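Ticket 1646 – Shot clock and scoreboard won't stay in sync
Product: Skatside scoreboard software
Site: Surthorpe gym, main court
Opened: 4/29/18
Status: open

Hi support, me again! I run the scorer's table for our women's games at Surthorpe and we've got a weird one. The shot clock on the Dedside end runs fine for most of the first half, then starts lagging behind the main clock. By the last media timeout it was a full second off, and in a two-point game you can imagine how that went over with both benches (the visiting coach from Zamora had some words for me, and I can't say I blame her).

What I've tried so far, in order:

Restarted the console at halftime. Clocks matched again, then drifted by the middle of the third quarter.

Swapped the two shot clocks end for end. The drift stayed on the Dedside end, so I don't think it's the clock itself. I was really hoping it was the clock itself!

Changed the radio channel from 3 to 7. No difference that I could see.

Pulled the log off the console. There's an error 388 that shows up over and over, starting right after the first long possession reset. I counted back and the first one lands at line 53. The manual only goes up to the 370s, so I have no idea what it means.

Set the resend interval to 3000 like you told me back in February, when we had the horn problem. That did fix the horn, by the way – thanks for that. I left it there, so maybe that's part of it? I haven't tried putting it back yet and I'd like to hear from you before I mess with it.

Update, same night: ran a fake game with the gym empty, four full quarters, nobody in the bleachers. No drift at all, and no 388 in the log. So now I'm wondering if it's all the phones in the crowd, or the pep band's wireless gear, which sets up right under that basket. Is there a way to run a cable to just one end and leave the other on radio? We've got the long cable in the closet, and I'd much rather tape it down along the baseline than hand-time another shot clock.

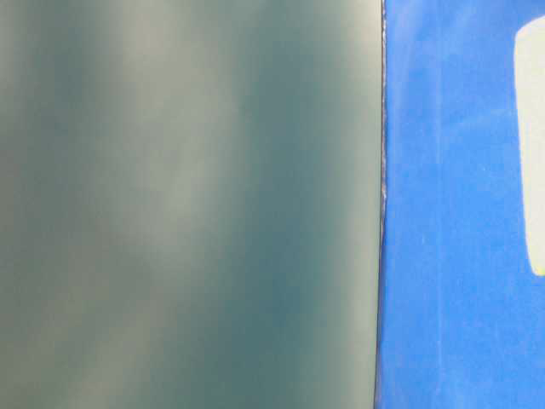

The shot clock is still my main worry, but one more question while I have you. The booster club wants to pay for a new cover for the scorer's table, and I'd like to know if a plastic one would mess with the radio signal. The color they're leaning toward is a muted gray-green, close to the big smooth surface in the picture, with the same soft light and dark bands across it. If that's a bad idea for the signal, please tell me before they order it.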